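Pine cubbies get their own corner in Lamness

Anyone who loves plain, honest woodwork should stop in at the Mostham workshop in Lamness, where a set of pine cubby shelves has been drawing a lot of happy attention since it went on show on 7 Aug 2021. It's simple stuff (boards, dividers, a bit of hardware at the corners) and it looks terrific!

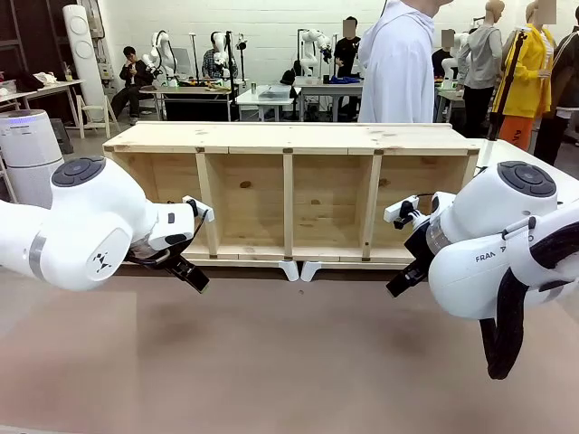 The pine shelving unit on its table at Mostham.

Tamara Buzatu came up with the design in March and has been tinkering with it ever since. "I wanted the knots left alone," she said. "People kept telling me to paint it, and I love that wood too much."

She has a point. The pine is pale and full of grain, and three dividers split the unit into four open compartments, great for gloves, mail, yarn or all the little things that pile up by a back door.
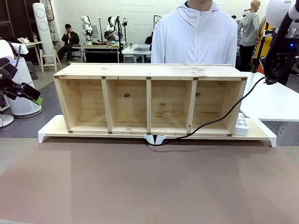
Buzatu plans to make up to 50 more before winter, and 7 are already promised to the Mirzaei reading room across town, where the picture books badly need a home. Each one sells for $74, unfinished, so buyers can oil it, stain it or leave it just as it is.

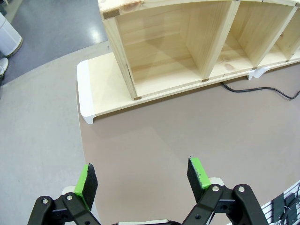
Visitors can also sign up for her beginner class, a relaxed afternoon of measuring, sanding and joining boards, with all the wood supplied. Spots are booked at the front desk on Hostance Street.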